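How to Compare Two Hand-Held Grippers Without Fooling Yourself

Every gripper vendor has a page that says their fingers hold anything. Bornex says it, Graltimico says it, and the reseller who sold me the Drudon pads says it in bold. I have stopped reading those pages. What follows is the test I run at home before I believe any of it. It takes an afternoon and costs whatever you normally spend on groceries.

What you need

Two hand-held grippers, a table, a bucket or bin with a liner, and some light packaging. Drink cartons are good. They have flat faces, they dent if you squeeze too hard, and the printed coating is slicker than it looks. Skip the foam cubes that come in the sample kit. Anything can pick up a foam cube.

Put a cloth on the table, and pick a busy one if you also record from the gripper camera. A plain white desk flatters every camera I have tried, and I don't know anyone who lives in a lab.

Step 1. Check the pads before you touch anything

Open the fingers all the way and look at both pads from the front. They should angle in by the same amount. If one sits crooked, loosen it and seat it again, or you will spend the day measuring your own assembly work. Then check the screws at the finger pivots. A loose pivot feels a lot like a soft pad, and I once blamed Bornex for a week over a screw I had not tightened.

Step 2. Set one rule for a good hold

Mine is this: lift the carton clear of the table, tilt it, and keep it there for 4 seconds. If it slides, it fails. If the sides buckle, it also fails, and this is the part the vendors leave out of their videos -- a crushed box counts as a successful pick on most spec sheets.

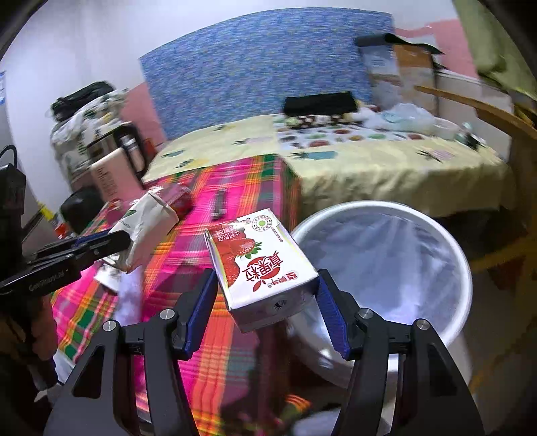

Run it with one gripper in each hand if you can manage it. Switching tools between trials sounds more careful, but your squeeze changes as you get tired, and the second tool always gets the worse half of you. Swap hands halfway through. Do eight picks per side for each carton, and write down the failures as they happen.

Step 3. Try the bad angles

Straight-down picks tell you very little. Grab by a corner. Grab a carton lying on its narrow side. Come in low, with the wrist turned, and see whether the finger frame hits the table before the pads meet the box. The Hoarau frame I borrowed did fine from above and was close to useless from the side.

Step 4. Do the release, too

Drop each carton into the bucket. Soft pads that grip well sometimes don't want to let go, and a lined bucket gives the box something to snag on as well. Count a sticky release as half a failure.

What I would not conclude

Eight picks is a small number. It will catch a terrible gripper and it will not separate two decent ones. The Graltimico sheet claims 3000 cycles on a set of pads, and nothing in this test can tell you if that is true. I would ask them what was being picked up. I did ask, in February, and am still waiting.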